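The Long Life of a Work Shirt

In the river town of Tremholm, the biggest employer used to be a mill that made cotton twill. It closed a long time ago, and the building is now apartments with a dentist on the ground floor. The shirts it supplied cloth for are still around. They turn up at yard sales and in the back rooms of thrift stores, and they are worn by people who were not born when the looms stopped.

A shirt that lasts that long has been looked after by somebody. Most of that work leaves no record. It happens at kitchen sinks, on back porches and in laundromats, and it was once taught in the same way as cooking, by standing next to someone who was doing it. A good deal of it has dropped out of use. Over the past year I talked with tailors, laundry workers and a lot of ordinary people about how they keep clothes going, and I tried most of what they told me on my own closet.

The first thing almost everyone brought up was that we wash too much. A shirt worn for an afternoon at a desk is usually not dirty. It may need a hanger and some air. Every trip through a machine rubs fibers against each other and against the drum, and the gray fluff in a dryer's lint trap used to be part of your clothes. One laundry in Plolbridge that handles uniforms for restaurants and a small hospital weighs its lint every August, out of curiosity more than anything. Last summer's figure for the month was 314 pounds.

The same laundry keeps a tally of what it takes out of service. In one quarter it pulled 534 garments. The manager's sheet listed the reason for each, and worn-through fabric was not at the top. Most had gone for missing buttons, broken zippers and seams that had opened up under the arm. All of those can be fixed in less time than it takes to drive to a store. The laundry now has a sewing table near the folding line, with one person on it for two mornings a week, and the discard pile is smaller.

Heat is the next problem. Cotton can take hot water, but the elastic in a waistband can't take it for long, and neither can the stretch yarn that is now blended into most jeans. Once stretch yarn breaks down it does not come back. The knees bag, the seat sags, and small ripples show up along the thigh. Cold water and a clothesline will add years to a pair of stretch jeans. Line drying has its own rules. Hang shirts by the hem, upside down, so the pin marks fall where they get tucked in. Lay sweaters flat. Dark colors go in the shade or inside out.
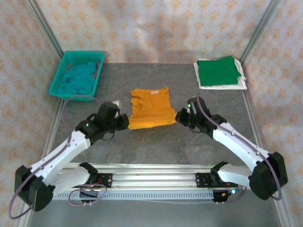 Sorting is a habit many households have given up, and modern dyes have made it less urgent than it was. Reds are still worth watching, and so is anything indigo. The better reason to sort today is weight. A pair of heavy canvas pants in with thin T-shirts will beat them up for the whole cycle, and zippers left open do the same. The people I met who had the oldest clothes sorted by how heavy the fabric was and hardly thought about color.

Stains are mostly a matter of time. Blood, sweat and milk should meet cold water as soon as possible, since heat sets them. Grease wants dish soap, worked in with a thumb and left for half an hour before the wash. Ink is hard. Rubbing alcohol on a white cloth will lift some ballpoint, and you should test it first on an inside seam. Old stains that have already been through a dryer may never leave, and at that point a patch or a pot of dye is a fair answer.

Then there is mending itself. The repair shop called Zariņš, on a side street in Plolbridge, has two sewing machines and a counter so narrow that customers wait outside when it rains. It was opened as a shoe repair business and moved into clothing when the shoe trade thinned out. The price list is taped to the door. A button costs less than a cup of coffee. A new zipper in a winter coat costs quite a bit more, and people sometimes walk away when they hear it, then come back after pricing a new coat.

The shop sees the same failures over and over. Shirt collars fray along the fold, and the old cure was to unpick the collar, flip it over and sew it back on, which gives the shirt a second life on the unworn side. It works on any collar that is the same on both faces. Jeans go at the inner thigh. That repair is best done before there is a hole, when the cloth has turned pale and thin and you can see light through it. A scrap of light cotton behind the weak spot, stitched back and forth in close rows, will hold for a long time. Wait until it tears and the work takes four times as long.

For anyone starting at home, a short list of skills covers most of what goes wrong – sewing on a button with a thread shank, closing a seam with backstitch, and darning a small hole in a sock. Evening classes at the Tremholm library teach all of these in one session. The class is run under the name Gremument, after a fabric store that used to be across the street, and almost 200 people have been through it. The instructor hands out ugly socks to practice on. I darned mine badly and I wear it anyway.

Thread matters more than beginners expect. Plain polyester thread is strong and cheap and right for most jobs. Very old thread from a relative's sewing box is often weak, however nice the wooden spool is. Pull a length between your hands, and if it snaps without effort, keep it for basting. Needles get dull too, and a fresh one makes thick denim far easier to get through.

Storage is the last piece. Moths go for wool that has been worn and put away with skin oil and food on it, so clean sweaters before the warm months. Cedar smells good but does little once the smell has faded, and sanding the surface brings some of it back. Plastic dry-cleaning bags trap damp and should come off as soon as the clothes get home. Knitwear belongs folded on a shelf, with the heaviest pieces at the bottom. Leather needs air around it and a wide hanger.

Some things do wear out. A dish towel made from a shirt is still useful, and the buttons can be cut off first and put in a jar. One laundry worker told me she has kept buttons from every work shirt she ever owned, going back to her first job. She uses them, too. The coat she had on when we spoke had five, and only two of them matched.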